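Shop Tips: Teaching an Arm to Put Away the Plastic Wrap

Filed under: Kitchen, Robots, Things That Took Longer Than Planned
Updated Tue 28 October

The arm on our kitchen counter in Jusville started in February as a way to sort screws. It did not care for screws. It has since moved on to plastic wrap, and these are the notes I wish I'd had taped to the cabinet door before I started. Most of them apply to any small two-finger arm you've bolted together from a kit and a weekend.

Pick a dull job
Everyone wants the arm to crack an egg. Mine now gets asked to pick up a roll of plastic wrap and set it down somewhere else, and it finds that challenging enough. If you can do the job while talking on the phone, it's about the right level.

Clear film is the hard mode
A camera at the wrist sees a shiny roll as a patch of glare with opinions. Turn off the light right over the counter and use one from the side. I also stuck a strip of masking tape around each practice roll for the first week, then took the tape off one roll at a time. The arm sulked but coped.

Keep the dispenser boxes in the lineup. They're opaque, they have printing on them, and they give the camera something to line up on. Ours have yellow labels, and the arm likes yellow better than it likes me.

Grip less than you think
A full roll will take a good squeeze. A nearly empty one is a cardboard tube's worth of dignity and will fold. Set the closing force for your weakest roll. If it slips, put a bit of rubber on the fingertips before you touch the force again. Bicycle inner tube works. So does the wide rubber band off a bunch of broccoli, for a couple of days.

Check the finger shape, too. Everaldo Coutinho, who shares the workbench and most of the blame, printed a pair of wide fingers from a file on the Lacerda forum. They could hold a roll beautifully and could not fit between two of them. Tapered tips go into gaps.

Leave some clutter out
I trained on a bare counter first. Very tidy, very good numbers, and then somebody put down a cup and the arm behaved as if the house had been burgled. Leave out whatever normally lives there. Move it around between runs. Pens are good for this because they stick out at silly angles and cost nothing to knock over.

Save your runs
I logged 2,912 attempts before I thought to back anything up, on a laptop with a Cletwood sticker where the warranty sticker used to be. Copy the folder every night. Name it by date. "final_good_2" is not a date.

Keep the speed down, too. I cap mine at 300 on the Senurance controller, which goes up to 600. At 600 it's exciting for everyone in the room, including the dog.

Small stuff
Lay a damp dishcloth under the base if it creeps on stone or tile. Clamp it properly when you can.
Tie the cables back at the elbow, with slack. Check them every 7 days or so.
Put the off switch where your left hand is, assuming your right hand is holding coffee.
Wipe the lens. If the arm suddenly gets worse after dinner, it's grease.
Loose end plugs pop out of rolls when you grab too near the end. Aim for the middle.

Next up is getting it to put a roll back in a box and shut the lid. Everaldo says two weekends. He said that about the screws. 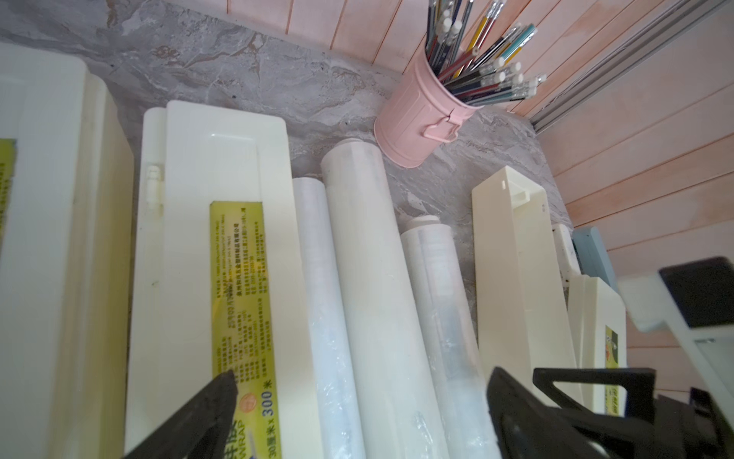
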